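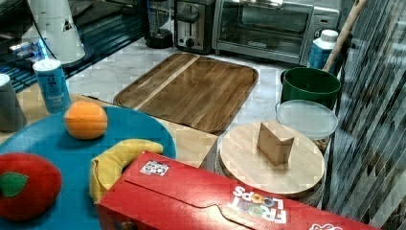 Counter Days: A Small Kitchen Gallery
Posted by Clyde Bellamy, September 2020

I have been keeping a gallery of kitchen counters for a while now, and this page is one of my favorites so far! I love a counter in the middle of things, when the fruit is sitting next to the cereal and the cutting board is waiting for its turn. The Panulska kitchen has all of that, plus white marble with soft gray veins, and I could look at that stone all afternoon.

The plate first. Teal-blue is such a good color for a fruit plate. Orange, yellow and red all jump right off it, and the apple (my favorite!) has a green felt leaf stitched to its side. Toy fruit never bruises, so the plate can stay out as long as you like. The Froot Loops box lying next to it has more colors in its lettering than the rest of the room put together.

Then there's the wood. I'm a big fan of pale wooden lids on plain containers, and the round one here has a very fine grain. It looks great beside the darker board.

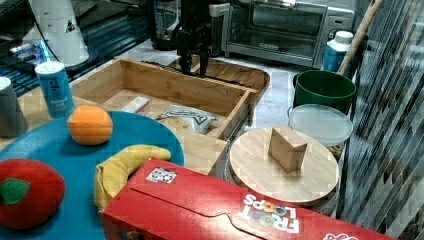
Open boxes are the best kind of snack storage. You can see the chips, you can reach the chips, and when company comes the whole thing lifts up and goes to the table. Light wood keeps it from feeling heavy next to a stainless steel toaster oven. I also have a soft spot for the green bucket at the back. Every kitchen should own one good bucket.

Now for the board people, and I know there are plenty of you, judging by the mail I got after the Marsden page!
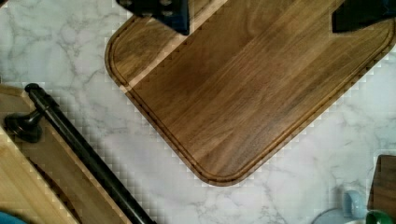
Walnut does this wonderful thing where honey-colored streaks run right alongside chocolate brown, and no two boards come out the same. A narrow juice groove that follows a rounded corner is lovely work too. I oil mine at home every November, and it's one of my favorite chores of the year.

Next gallery: the Jadum pantry, shelves and all.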